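Vatby Hearing Diary Set: data card
Version 2
Last updated August 1, 2021

Summary

The Vatby set holds daily diary entries from 62 adults with long-term hearing loss. Each person wrote a short entry every evening for 18 weeks, noting how well they had followed speech that day, how tired they felt and whether they wore their hearing aids. The set is meant for work on listening fatigue.

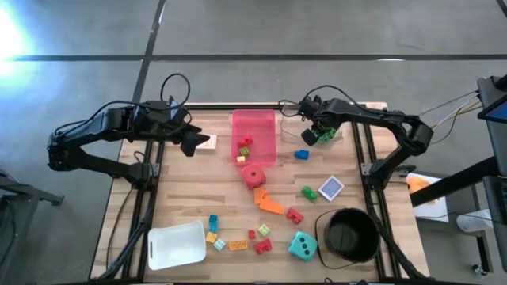 Entries were typed into the Mengal diary form on a phone or home computer. The form had four fixed questions and one free-text box. Missed days are kept as blank rows so that gaps can be seen.

Files

entries.csv has one row per person per day.
people.csv has one row per person, with age band, years since diagnosis and type of hearing aid.
hearing.csv has pure-tone thresholds in dB HL for each ear, taken at the start and end of the study.
notes.txt lists known errors and the changes made since the first release.

The person code is the same in all three tables. It carries no meaning and was given out at random.

Main columns in entries.csv

day: day of the study, starting at 1
speech: how easy it was to follow speech, from 0 (not at all) to 10 (no trouble)
tired: tiredness from listening, from 0 to 10
aid_hours: hours of hearing aid use, to the nearest half hour
place: home, work, outdoors, or mixed
text: free text, with names and addresses removed

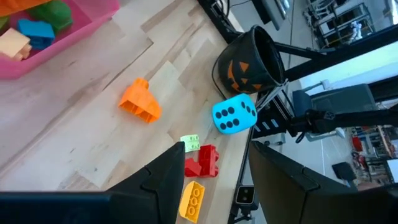
A value of -1 in aid_hours means the person does not own a hearing aid. Please filter these rows before taking a mean. In the first release they were stored as 0, which pulled the averages down.

Cleaning

Duplicate entries for the same day were merged by keeping the later one. Spelling in the text column was left alone. The Culumari script used to remove names sometimes takes out ordinary words too, such as "May" and "Rose", and leaves [removed] in their place.

Known problems

Two people changed hearing aids part way through. They are marked in people.csv, but the date of the change was not recorded.

Scores are self-reported and should not be compared directly between people. Change within one person is a safer measure.

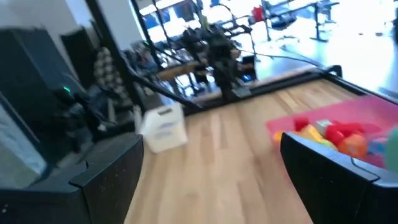
The clocks going back in October shifted the time stamps by an hour for people using the computer form. This does not affect the day column.

Use

The set may be used for research and teaching. It is not suitable for diagnosis or for fitting hearing aids. Do not try to work out who any of the writers are. Please cite it as "Vatby Hearing Diary Set, version 2, Taltari".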